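Troltano Standards Group
Call for participants: working group on good practice for household manipulation trials
Posted 6 Jul 2022

Troltano is looking for people to help finish a rulebook. The rulebook covers how robot arms should be tested on ordinary household tasks: opening drawers, closing drawers, putting things in drawers and, in one memorable annex, leaving drawers alone. It currently has 12 chapters, and the drafters agree with each other in most of them.

If you have ever read a report claiming that an arm "reliably operates furniture" and wondered what sort of furniture, how it was fixed down, and who closed it again between attempts, you are the reader we wrote this for. We would now like you to come and help rewrite it.

What the group does

We meet at the Rivelora building and work through the draft one clause at a time. Participants bring their own experience, run the trial procedures on our benches, and report where the wording fell apart. The first round of public comments ran to 1660 entries. A good share of them concern the word "open." Is a drawer open when the front has moved? When the contents can be reached? When the operator says so in a confident voice? The draft takes a position on this, and you will be invited to dislike it.

The chapters still in play are:

Starting conditions. What must be written down before the first attempt, including the position of the furniture, what is in it, and the state of the slides.

Contact and force. Limits for pulling on a handle, and what to do when the handle comes along without the drawer.

Human presence. Who may stand within reach of the arm, where the stop button goes, and why "I was only leaning in for a second" is now quoted in the training notes.

Resetting. Whether a person or the arm returns things to their starting place, and how that gets reported.

Failure. How to count it. Feelings run high on this one.

Who we want

We have places for people who run arms every day, people who repair them, safety staff, furniture fitters, occupational therapists, and technical writers with strong nerves. You don't need a degree. You do need to be able to follow a written procedure exactly as it stands, including when it is plainly wrong, and then say in writing how it was wrong. Engineers sometimes find the first half of that difficult. Please consider your own temperament before applying.

You should be comfortable in written English and able to sit through a discussion of what a handle is. (Clause 2 in the definitions. Bring a snack.)

We are not looking for sales representatives. If your employer makes arms, grippers or drawer units, you may still apply, but you will have to declare it, and you will be asked to leave the room when your own product comes up. There is a decent coffee machine in the hallway.

What you get

Participants are paid $1885 for the full term, which ends in December, with travel to Rivelora covered by the cheapest sensible route. Lunch is provided on bench days. Your name goes in the front of the published document unless you ask us to remove it, as two members of the last group did.

You will also get bench training before you touch anything. This applies to everyone, however many years you have been doing it and however often you mention them.

House rules

The procedures apply to us as well. Closed shoes in the bench area. Hair tied back. One person has the stop button at a time, and that person does nothing else, including email. Every attempt goes in the log, the embarrassing ones first if you can manage it. Visitors need to be signed in before they get near an arm, and charm is no substitute for the form.

How to apply

Send one page to the Cárdenas office at Troltano, marked "Ruto draft," which is what the rulebook is called until we can agree on a title. Tell us what you do, which chapter you would like to argue about, and describe one instruction you have followed that should never have been written. Please don't attach a video. We will ask for references only if you are offered a place.

Applications that run past one page will be read up to the end of page one. It is a standards group, after all.
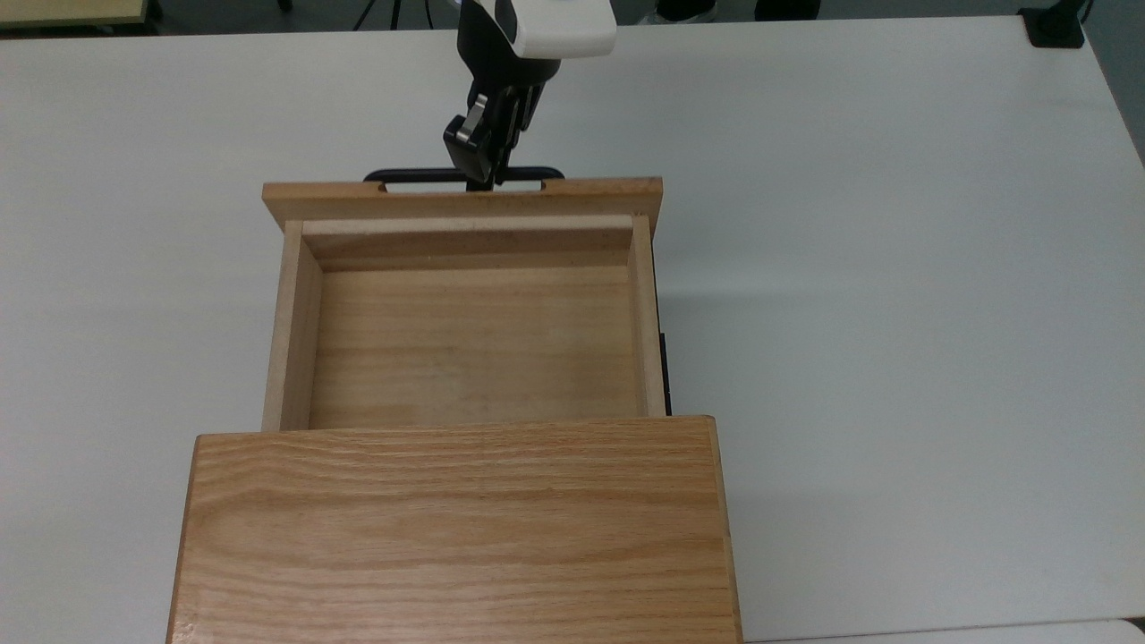

Does a failed attempt have to be logged if the operator stopped the arm early?

Under the current draft, every attempt counts from the moment the arm is commanded to move, so an early stop goes in the log along with the reason for it.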